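1/17/23

Learning to leave the heat at 60

We moved to Hustport in January of last year, into the upstairs half of a house on Quispe Street. The house is old and the windows are older. The first gas bill came three weeks after the keys, and I read it standing in the hall with my coat on, which I had been wearing indoors anyway. That was the start of what I've been doing since, trying to get through a cold winter in a leaky house without paying for heat I don't feel.

I am not a handy person. Most of what I know came from Rainer Baumgart, who rents the downstairs half and has been here through enough winters to have opinions. He came up in our second week, held the back of his hand to the window frame in the kitchen, and went back down to get a roll of rope caulk. It is gray and sticky and comes in strips like modeling clay. You press it into the gap with your thumb and in spring you peel it off. It looks bad. I did the kitchen and the bedroom the same evening.

The next thing was the front door. You could see daylight under it. I bought a screw-on sweep at the hardware store in Wirport, cut it too short, and had to go back for another. The second one fits. The door now drags a little on the rug and has to be lifted by the knob to close, and my husband complains about it every time he brings in groceries.

Then there was the thermostat. It is a plain dial, not a programmable one, and I asked the landlord about swapping it and he said he would think about it, and as far as I know he is still thinking. So I turn it by hand. It goes to 60 when we leave and at night, and 66 when we are home. I used to creep it up to 70 in the evening without telling anyone. I stopped doing that when I started sitting in the small room at the back instead of the front room. The front room has a high ceiling and three outside walls and I have given up on it until April. We moved the good lamp and the armchair to the back and shut the door between.

Shutting doors was a bigger change than the caulk. The spare bedroom stays closed with its radiator turned down low, but not off, as there is a pipe along that wall. Rainer told me about a winter when the pipe froze and he lost most of a ceiling. I check it on the coldest nights. I also leave the cupboard under the kitchen sink open when it gets down into the single digits, and you get used to walking around the door.

For the curtains I went to the thrift store and bought lined ones that had been made for some other, taller window. I hemmed them with iron-on tape. Two of the hems have come down already and I'm going to have to sew them, which I should have done in the first place. They go closed at dusk and open as soon as there is sun on that side of the house. On a clear day the back room gains a few degrees by lunch with no help from the furnace.

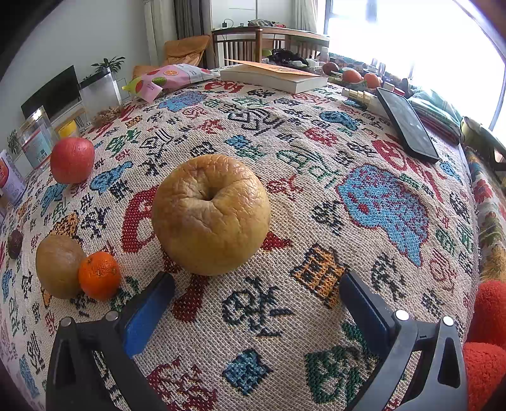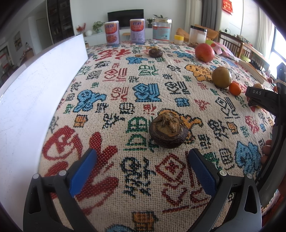
Dry air was the part I hadn't expected. By the second month my knuckles were cracked and the piano had gone out of tune. I put a pan of water on the radiator, and it helps a little. Fruit doesn't last in a heated room either, and it can end up as wrinkled as the big yellow-brown one on the patterned cloth. We keep our apples in the closed bedroom now, in a box on the floor, and they hold up well in there. Potatoes too, with a towel over them. I did buy a small humidifier this winter, a Pera, and I fill it before bed. It hums, but I sleep through it.

As for money, the gas came to 703 dollars for the three coldest months last winter. I don't have this winter's total yet. The first bill was down by more than 45 dollars against the same bill a year ago, but December was mild and I wouldn't put much weight on it. I'll know more when the next one comes.

Still on the list are the attic hatch, which is a bare piece of board with nothing behind it, and the mail slot. Rainer says to do the hatch first. He has some foam left over from his own side and I'm going down to get it this weekend, if I can find the tape measure.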